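About Zornano

A drawing and printmaking school for grown-ups, beginners included

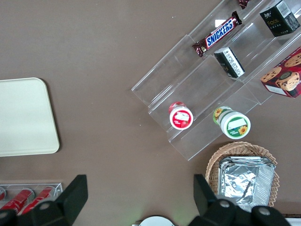

A Snickers on the top shelf of the clear stand.

Welcome, and thank you for stopping by! If you have found your way to this page you are probably wondering who we are, what sort of people come to us, and whether you would feel silly walking in with a pencil you haven't used since seventh grade. We hope you'll stay and read for a while. It's a long page (we have been told so more than once), but we like telling the story, and most of our students say they read it twice before they signed up.

Zornano is a small school. We teach drawing, relief printing, etching and a little bit of bookbinding to adults of all ages, and we have been doing so in the same brick building for long enough that the floor has taken on a color of its own from the ink. We don't give degrees or grades. What we give you is a place at a table, a teacher who will come over and sit down next to you, and a good many hours to work on something slowly.

How we got started

The school began with Remo Caputo, who spent most of his working life cutting and printing labels for a shop called Flustau. If you grew up in this part of town you may remember the place: a long, low room that smelled of linseed oil, with a press at the back that shook the windows whenever it ran. Remo went in as a boy to sweep up and came out many years later as the man everyone asked when a plate wouldn't print clean. When Flustau closed, he bought two of the presses and a cabinet of wood type, and then had to figure out where on earth to put them.

For one winter they sat in his garage under a tarp. People kept coming by to look, though, and people who come by to look tend to want to try, and by February he had neighbors pulling prints on the weekends with their coats on. Ginevra Pagano was one of those neighbors. She had studied drawing when she was young, set it aside to raise her children, and was just then finding her way back to it. She looked at all those people making prints of pictures they weren't very happy with and told Remo that what they needed was somebody to teach them to draw first. He told her that sounded like her job, then, and it has been her job ever since.

The first class had 3 students. One of them still comes, and she has asked us very firmly not to put her name on the internet, so we'll only say that her etchings of the river are hanging in the front hall and that you should look at the one with the barges.

The building

We moved out of the garage and into the old Kourkoulas building once it was plain that the garage would not do. Kourkoulas had made picture frames there for a couple of generations, and we could hardly have asked for a better inheritance. The light comes in from the north through tall windows, the benches were already bolted down, and there were racks for drying along one whole wall, which we would have had to build otherwise. We also inherited a great heap of frame corners, hundreds of them, in every kind of molding you can think of. They get used for drawing practice. A carved frame corner is a wonderful thing to draw, with all those little shadows, and we have not run out of them yet.

Upstairs is the drawing room, which seats 30 when everybody is being friendly about elbows. Downstairs is the print room, with the two Flustau presses and a smaller etching press that came later. Bookbinding happens in the room at the back, near the kettle, and we have noticed that the bookbinders always seem to know the news before the rest of us.

Our teachers

Remo still teaches relief printing, though he has cut back to one class a term so that he can get some of his own blocks cut. He is a patient man and a quiet one. His way of correcting you is to pick up a scrap of wood and make the same cut beside you, slowly, without saying much, until you see the difference in the angle of the tool. Some students find this a little unnerving the first evening, and then by the third week they wouldn't have it any other way.

Ginevra runs the drawing program and looks after all of our beginners. She starts everyone off the same way, whether you have been to art school or have never owned an eraser: one object, one sheet of paper, one whole evening. She believes that most people can draw far better than they think if they will only look for longer than is comfortable. You'll hear her say "look again" quite a lot. (We had it printed on aprons for her birthday and she wore hers to the grocery store.)

Zulkifli Harahap joined us to teach etching and aquatint, and he is the reason we have a proper acid room with a proper fan. He trained as a chemist before he became an artist, and he will happily explain what is going on in the tray for as long as you care to listen. His own work is mostly very large pictures of very small plants. He also leads our evening talks on the history of prints, and those have turned into some of the best attended nights of the year. He has done Rembrandt's etchings, the woodcuts of Dürer, Japanese prints, and one long and lively evening on old playing cards that ran so far over time we had to lock up around people who were still talking.

Nazareno Tedesco teaches bookbinding, and he also keeps the presses running, oils what needs oiling, and knows where everything is. If you can't find the bone folders, ask Nazareno. If you want to learn to sew a book that opens flat and stays together for a hundred years, ask him about that too, but bring a snack, as it takes most of an afternoon.

What a class is like

We know it can be hard to walk into a room full of strangers and make a drawing in front of them, so let us tell you how it goes. You come in, you hang up your coat, and somebody will show you to a seat. Your paper and pencils will be there already. There's no talk at the start about theory. You begin drawing more or less right away, and your teacher will come around once you've had time to settle in. Halfway through we stop for tea, and people wander around and look at one another's work. You don't have to show yours. Most people do, by the second or third week, and it's lovely to see.

Print classes are a bit noisier and a good deal messier. Please wear something you don't love. Ink does come out of some things, but we have never been able to say beforehand which ones. You'll make a small block or plate in your first class and take home a print from it the same night, still drying, with instructions on how to carry it on the bus.

A term runs for ten weeks. You can join a drawing class in the middle of a term if there's an open seat, but the print and binding classes really do need you from the beginning.

The Tultard collection

We are very proud of this, so please forgive us if we go on. A few years ago the family of the engraver Tultard gave us a chest of proofs, sketchbooks and copper plates that had been kept in an attic. There are 70 prints in all, many of them trial proofs with the artist's own pencil notes running down the margins: darker here, leave this alone, too much sky. It is the sort of thing that teaches you more in ten minutes than a lecture can. You see a picture at its very beginning, with hardly anything on it, and then you see it again four stages later, and you can follow every change of mind along the way.

Italo Colombo looks after the collection and has spent a great deal of time putting the proofs in order, matching them to the plates and slipping each one into its own folder. Any student may ask to see them. Just let Italo know a few days ahead, wash your hands, and leave your pen in your bag. He'll lay them out for you in the reading corner and, if you show even the smallest bit of interest, he'll tell you about the paper.

In October 2021 we hung a first small show of the proofs in our front hall, along with prints our students had made in answer to them. It was meant to be up for two weeks and it stayed up until spring. We hope to do another one, with more of the sketchbooks this time, as soon as Italo is satisfied with the cases.

Paying for it

We try to keep our fees where ordinary working people can manage them, and the price of a class covers all your materials, paper included. If the fee is a stretch, please write to us anyway. We set aside 2 free places in every class, and you won't be asked to fill out a long form or explain yourself. A short note is plenty.

Come and see us

The front hall is open whenever classes are running, and you are very welcome to come in and look at what's on the walls. If the door at the front sticks, give it a push with your shoulder. Someone will usually be downstairs in the print room, and if the press is going they may not hear you, so do come right on through and say hello. We'd be glad to show you around, and if Ginevra is in, you'll very likely go home with a frame corner and a pencil.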